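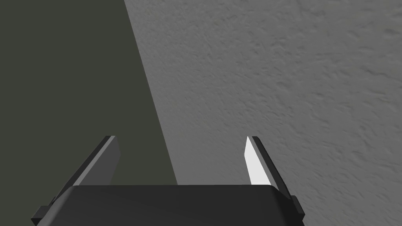

Bastden has been selling its practice simulator to high school shops and community colleges for a while now, and I finally got my hands on the full package in May, all 500 dollars' worth. It's software, mostly, with a fat spiral-bound workbook, and the idea is that you learn to drive a two-fingered gripper on your own computer before you ever go near a real arm. You look out from just behind the fingers, with the right one lit nearly white and the left one in shade, and I'll confess I came to lean on that difference when I lost track of which way I was turned (which was often!).

The workbook has 61 lessons, and I got through the first eight in one long, happy evening at my kitchen table in Didville, with the coffee going cold beside me. They start you off gently. You move, you stop, you move again, and you learn to creep toward a surface without hurrying.

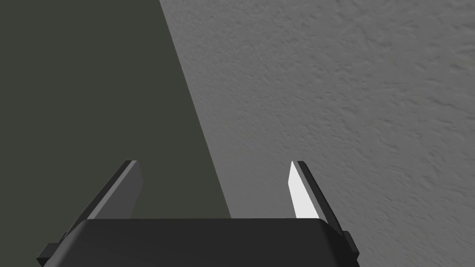

By lesson 9 the patience pays off, and the keyboard controls feel a good deal more natural than they did at the start. I do wish the menus were friendlier. Saving your place takes more clicks than it ought to, and the help pages read like they were written for somebody who already knew the answer.

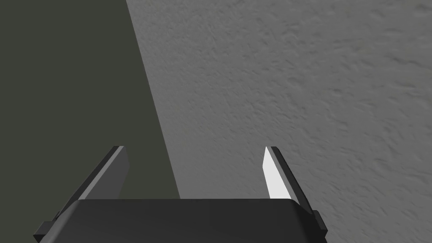
Thevar, a rival outfit that sells a similar course, gets the nod from one reader in Flokinstead, who wrote to say that its lessons are shorter and her students stick with them better, though she'd still pick Bastden's workbook for anyone studying alone. I'd go along with her on the workbook. Mine already has coffee rings on it.

Last updated: May
Contact the editors | Copyright, all rights reserved | Back to top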